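## 4. Storing spare fixings

1. Sort the fixings by length before you put them away. Keep wall plugs apart from screws.
2. Label each drawer on the front. Write the Aditz part number first, then the size.

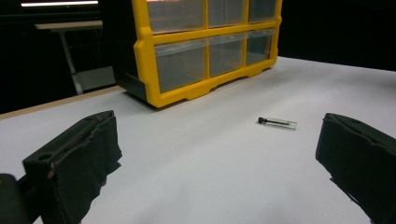
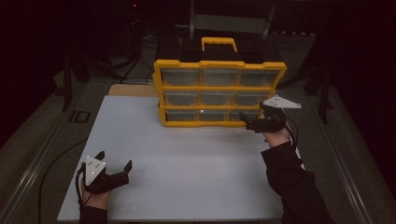
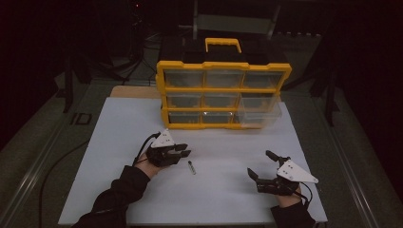 *Annag MacAulay, technical writer, Jarnuvex*

3. Put no more than 30 shelf pins in one drawer - they jam if packed tightly.
4. Close every drawer before lifting a cabinet by its handle.

**Caution:** Keep small parts away from children.

**Note:** Spare cams for the Falport shelf are listed under 1,076. The Drummond shelf uses a different cam, 2,713.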